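**Wardrobe and laundry room — minutes, May 27, 2021**

Present: Úna Sheehan (chair), Cheuk-hei Su, Timo Steinbach, Anathi Le Roux (notes)
Apologies: Yao-tsung Kong

**1. Minutes of the April meeting**

Agreed with one correction. The order from Utach was for 16 hangers, not 60.

**2. T-shirts**

Timo has finished the stock list. We hold 241 shirts in all sizes. Four are stained and will go for rags. Cheuk-hei asked whether the stained ones could be dyed first. Timo will try one.
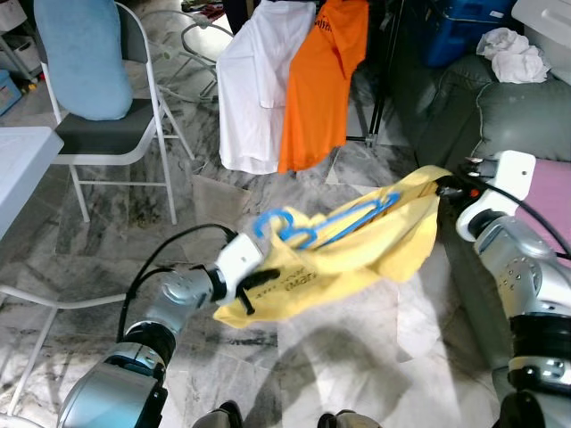

Hanging and folding was discussed at some length. Úna would like every printed shirt on a hanger before it goes out, as folded ones come back creased across the lettering. Cheuk-hei thought this would fill the rack too quickly. It was agreed to hang the plain colours folded over the bar if space runs short, and to keep the blue plastic hangers for printed shirts such as the yellow one. Hangers go in from the bottom hem so the necks do not stretch.

**3. Seating and sofa**

Cloths are not to be left on the arm of the sofa overnight. The folding chair stays where it is — Anathi uses it for mending.

**4. Any other business**

Yao-tsung sent word that the Kao account needs a new contact name. Úna to reply.

Timo to bring the dyed shirt to the next meeting.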